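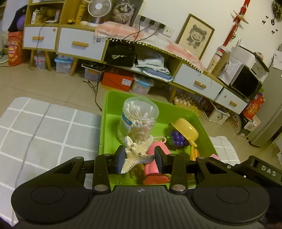 A dried starfish and a green tray of odds and ends at the Grandholm sort-out, October 2025.

Varkthorpe's smallest swap is back on

If you've been down Majali Lane lately you'll know the Grandholm toy and trinket swap has been on a break since the hall roof started leaking. Well, it's back! Kirsty Nepia has moved the whole thing into the front room at Grandholm, and I went along to the sort-out to have a sticky beak before the doors open on the 26th.

I'll admit I went for the biscuits and stayed for the bits and pieces. The idea hasn't changed. You bring a box of small things your household has finished with, you tip them out, and you go home with somebody else's small things. My favourite was the dried starfish, which I'd have pocketed on the spot if Kirsty hadn't been standing right there. There was also a bunch of purple plastic grapes, a little yellow toy pot and, for reasons I never got to the bottom of, a jar of cotton swabs.

I love that room, too. It has a long low wooden cabinet with white drawers, a pink lace-edged cloth over the top, and a framed sketch of a very fluffy cat that I kept going back to. Nabil Awad tells me people ask to swap for the cat every year and the answer is always no.

The sorting gets done at the table, on a grey checked cloth, and it's slower work than you'd think. Everything comes out, gets a good look, and goes into a pile for toys, a pile for the craft cupboard or a pile for "ask Hiba". Hiba Mahasneh has run the craft cupboard for seven years and has firm opinions about beads (don't get her started on the ones with tiny holes).
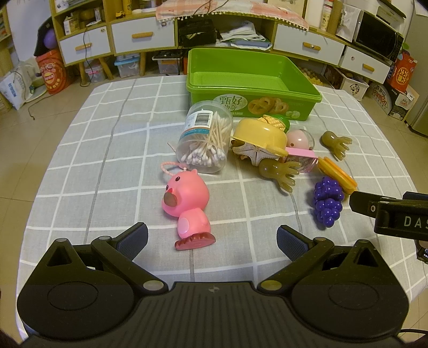
I got quite attached to the pink beaver, I have to say. It has a big dark brown nose and a beaded strap on its head, and I reckon it would look terrific hanging off a school bag. The yellow corn is sweet as well, and my niece already has her eye on it for her play kitchen. Kirsty says nothing gets put aside for anyone, not even for the person writing it up for the newsletter. I did ask.

Last year 400 items changed hands, and Kwabena Akolgo would like to beat that. He's after small toys, ornaments and play food in particular, all clean and in one piece please. No batteries, no glass, and nothing bigger than a shoebox, as the cabinet is already doing its best.

Entry is $2 and kids get in free. Zerkero Bakery is sending over cinnamon scrolls, and Sigrun Sjöberg will be on the urn from opening time. Drop-offs can be left on the side porch at Grandholm any morning before the swap, with your name on the box if you'd like the box back.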